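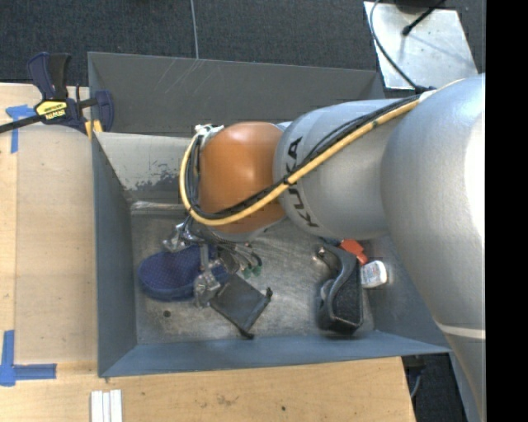
*The gray bin: blue shoe-ish thing on the left, dark gray pouch beside it, black curved desk thing on the right.*

# Kourkoulas odds-and-ends list

Filed under: Household Objects, Data Cards

Hi, I'm Eftychia Gavalas and this is the list of stuff that lives in our bins (and on my shelves, and sometimes in my car). I started it in June after mixing up 2 boxes from the Bridalwood clear-out, and it just kept growing!

## What's in it

There are 32 entries so far, mostly small things you'd find in a hallway or a desk drawer: shoes, pouches, desk supplies, bits of cord. I like soft and floppy things best, so the list leans that way. Sorry to all the hard plastic fans.

Each entry has:

- `name`: whatever I call it out loud
- `feel`: soft, stiff, bumpy, slippery
- `box`: Bridalwood, Rivov or loose
- `notes`: mostly grumbling

## Things to know

Pouches are the messy part. I log them flat with the cords left on, and if you tie the cords in a bow please put that in `notes` (I spent a whole Thursday hunting for a "different" pouch that was the same one with a bow).

Shoes go in one at a time, never as a pair. Colors are my best guess under shop lights, so "dark blue" and "black" may swap places. The Rivov box still has five things with no `feel` filled in.

## Using it

Copy it, trim it, rename everything, I don't mind! A mention of Warnuditz is nice if you pass it on. Fixes go in `corrections.txt`, newest at the top.

3 comments · 5 shares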